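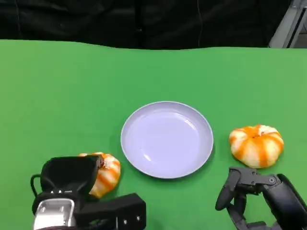 White plate on a green tabletop, with a black curtain behind.

Brulletti adds split-core current sensors to Zistier range

9 January 2020

Brulletti has added split-core models to its Zistier range of AC current sensors. The new parts clip around a cable that is already connected, so an installer does not have to undo a terminal to fit one. They are meant for retrofit jobs on motor panels, pump controls and small distribution boards.

Up to now the Zistier range has been solid-core only. Those sensors remain in the catalog and are still the better choice for new panels, according to Brulletti, as they cost less and take up less room on the rail. The split-core models use the same output options and the same connector, and a panel can have both types feeding the same input card.

The sensor body is in two halves joined by a hinge. A latch on the side opposite the hinge holds the halves together, and a captive screw next to the latch stops them from working apart where there is vibration. The faces of the core are lapped and then coated against rust. Brulletti asks installers to wipe both faces before closing the sensor. Grit on the faces leaves a small air gap, and the reading will come out low.

Outputs are 4-20 mA, loop powered, or 0-10 V from a separate 24 V supply. Range is set with a jumper under a sliding cover. The jumper can be moved with the sensor in place, but the loop supply should be switched off first. All models give a true RMS reading, so they can be used on the output side of many variable speed drives as well as on ordinary line current. The data sheet has a table of carrier frequencies, and anyone planning to fit the sensors after a drive should look at it before ordering.

Accuracy is one percent of full scale for the split-core parts, compared with half a percent for the solid-core ones. The figure applies with the cable near the middle of the opening. A thin cable lying against the latch side will add to the error, and a foam collar is supplied in the box to hold smaller cables central.

Sun-ja Ha, product manager for sensing at Brulletti, said most of the requests for the new parts came from service companies. "They are asked to add monitoring to a panel that has been running for years, and the customer will give them a very short shutdown or none at all," she said. "Taking a large cable off its lug and putting it back is the part they want to avoid."

Work inside a live panel is still work inside a live panel, and the instruction sheet says so on its first page. The body is rated for use around insulated conductors only and must not be fitted to bare busbar. Local rules on isolation and protective equipment apply in the usual way.

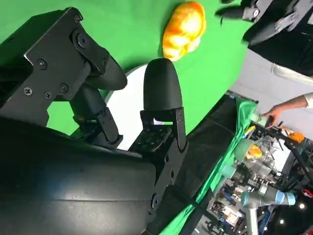

Samples of the split-core design were put through 336 hours of damp heat before release, with the latch opened and closed at intervals. Brulletti says the shift in reading at the end stayed inside the published accuracy. A summary of the test can be requested from the sales desk. It covers the 4-20 mA version, and the report on the 0-10 V version will follow when that work is finished.

There are 2 opening sizes. The smaller one suits most branch circuits and single motors. The larger one will take the main feed to a typical control panel, or several passes of a small cable where more sensitivity is needed. When a cable is passed through more than once, the reading goes up in proportion, and the scaling at the controller has to be changed to match. This step is easy to forget when a panel is handed from one technician to another, and a blank label is provided on the side of the body for writing down the number of turns.

Both sizes clip to standard DIN rail with an adapter or can be held to a back plate with screws. They can also hang from the cable itself if a tie is used on each side of the body. The terminals are the pull-apart type found on the older models.

Gateway support

The sensors work with any input that accepts the standard signals. For users who do not have spare inputs, Brulletti has tested them with the Rillemura gateway from Räsänen, which reads analog channels and passes the values on over Modbus TCP. Räsänen has added Zistier profiles to its setup software, and choosing one fills in the scaling for the range selected on the jumper. Gateways bought before December need a firmware update before the new profiles will show up in the list. The update does not clear existing channel settings, although Räsänen recommends saving a copy of them anyway.

Han-gyeol Cha, applications engineer at Räsänen, said the main point to check is the loop supply. "The gateway can power its own loops, but only up to a limit, and people sometimes connect an outside supply as well," he said. "Use one or the other. If the reading sits at the top of the scale with the motor off, look there first."

Long runs of signal cable should be shielded, with the shield grounded at the gateway end. The 4-20 mA version is the one to use if the sensor and gateway are in different enclosures. The voltage version is intended for short runs inside the same panel, where it responds a little faster to a change in load.

Price and availability

A starter kit is priced at $399. It contains a sensor in each opening size, a set of foam collars, rail adapters and a printed copy of the installation guide. The gateway is not part of the kit and is ordered from Räsänen or its distributors. Single sensors are sold through Brulletti's regular distributors, with volume pricing on request.

The warranty is two years from the date of shipment, the same as for the solid-core models. Opening the sliding cover to move the jumper does not affect it. Removing the captive screw completely does, as the thread is sealed at the factory.

The smaller opening size is in stock. Orders for the larger one are being taken, and delivery dates will be confirmed by the distributor. Drawings, wiring diagrams and the carrier frequency table are in the Zistier section of the Brulletti website, filed under the split-core heading. Users of the older sensors should note that the wiring diagram has been redrawn for the whole range and the terminal numbers now run from left to right, while the terminals themselves are unchanged.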